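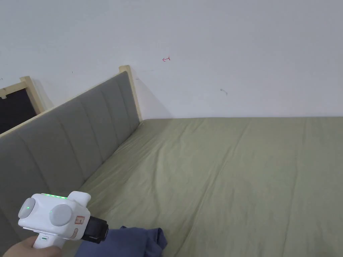

Your Bed, Layer by Layer
Holtham Museum of the Home – Young Readers' Pages
Written by Yaa Appiah, Learning Department
Reading level: ages 8 to 11

A bed is probably the largest object in your bedroom. You spend more hours on it than on any chair, yet most people never study how it is put together. These pages explain the main parts of a bed, what each part does, and how a bed is made ready for the night. Words in the word list at the end are worth learning before your class visits the museum.

The frame

Every bed begins with something to hold it up. In most homes this is a frame of wood or metal. Across the frame run flat strips called slats, or else there is a solid base. Slats have gaps between them so that air can move under the mattress. Without moving air, dampness from the sleeper's body can stay in the mattress and make it smell stale.

Not every family uses a frame. In many parts of the world people sleep on mats or thin mattresses laid on the floor. In the morning these may be rolled or folded and put away, and the same room is then used for eating, working or playing. Other people sleep in hammocks. All of these are beds.

The headboard

The upright panel at the pillow end of a bed is called the headboard. Long ago, when houses had drafty walls, a headboard helped keep cold air away from the sleeper's head. Today it has other uses. It stops pillows from sliding down the gap by the wall, and it gives you something to lean on when you read.

Some headboards are plain wood or metal. Others are upholstered, which means they are padded and covered with fabric. The padding is often divided by lines of stitching. When the lines run straight up and down, the pattern is called channel tufting, and the soft raised strips between the lines are the channels. If you run your hand across a channel-tufted headboard with your eyes closed, you can feel each channel in turn.

The mattress

The mattress is the thick, soft part. Inside there may be metal springs, foam, wool, cotton or a mixture of these. Older mattresses were stuffed with whatever was close at hand, such as straw, dried leaves, corn husks or feathers. A straw mattress had to be emptied and filled again when the straw was crushed flat.

The museum's own straw mattress was made by Oddur Lund, our furniture conservator, using a pattern from an old household book. Visitors may press it with one hand. Most children are surprised by how loud it is.

The fitted sheet

A flat sheet is one large rectangle of cloth. It must be tucked in on every side, and a restless sleeper can pull it loose before morning. A fitted sheet is made differently. Its corners are sewn into pockets, and elastic is stitched along its edge. The pockets go over the corners of the mattress and the elastic grips underneath.

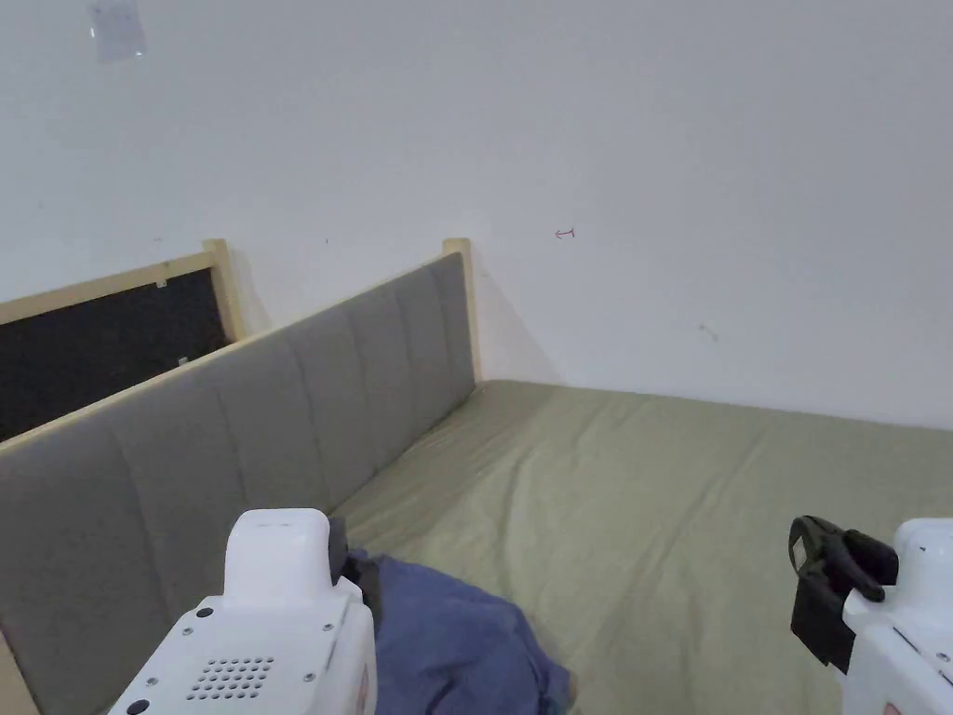 A pale green fitted sheet on a mattress, with a gray upholstered headboard. Look for the gentle wrinkles in the sheet.

Wrinkles can tell you something about cloth. Threads in a woven sheet cross each other, some running lengthwise and some running from side to side. When cloth is pulled harder in one direction than in another, it can form long, shallow creases. Pulling a corner a little tighter will sometimes make one crease disappear and another appear somewhere else. A few wrinkles do no harm, and the bed will be just as comfortable.

Changing the sheet

Changing a sheet is a useful job to learn. It is easier with two people, one on each side of the bed. Ask an adult before you begin if the bed is high or the mattress is heavy.

1. Take off the pillows and covers and put them on a clean chair.
2. Check the bed for clothes, socks, books and toys. Put each one where it belongs.
3. Lift the corners of the used sheet and roll it toward the middle.
4. Lay out the clean sheet and find the long sides. Many sheets have a label sewn near one corner.
5. Fit one corner at the head of the bed. Next, fit the corner diagonally across from it at the foot.
6. Fit the last two corners.
7. Smooth the sheet with flat hands, starting in the middle.

If the last corner will not reach, the sheet may be turned the wrong way. Take it off, turn it a quarter of the way around, and try again.

Clothes on the bed

A bed is a good flat place for folding. Many families tip the clean laundry onto it and sort it there. A shirt left in a crumpled heap will keep its creases, and someone may have to iron it later. A shirt that is folded soon after it dries stays much smoother.

To fold a shirt, lay it face down and spread it flat. Fold each side toward the middle, with the sleeves lying straight down the back. Bring the bottom hem up to the collar. Turn the shirt over, and it is ready for the drawer. Towels and small blankets are simpler. Fold them in half, then in half again, matching the corners each time.

Dark clothes and pale sheets are usually washed separately. Dark dye can come out in the water, especially the first few times a garment is washed, and it can leave a pale sheet looking gray or blue.

Try this: the crease test

You will need a clean cotton handkerchief or dish towel, a heavy book, and a clock.

Crumple the cloth into a ball and place the book on top. Wait 15 minutes. Take the cloth out and draw the creases you see. Now smooth it flat with your hands, put the book on it, and wait 30 minutes. Draw the creases again. Are they sharper or softer? Try the same test with a cloth made from a different material and compare your drawings.

Nkrumah Akolgo's class at Gbeho School carried out this test in December and sent us their drawings, which now hang beside the laundry display.

Word list

Elastic – a stretchy band that pulls back to its first size.
Fitted sheet – a sheet with sewn corners that covers the mattress.
Headboard – the upright panel at the head of a bed.
Slats – flat strips that support a mattress.
Upholstered – padded and covered with fabric.
Woven – made from threads that cross over and under each other.

For teachers

The Sleep and Home gallery is on the second floor and is open to school groups of up to 30 students. A bed-making area with child-sized mattresses is available by reservation. Please direct requests to Tala Hourani in the Learning Department, and include the age of your students and any access needs.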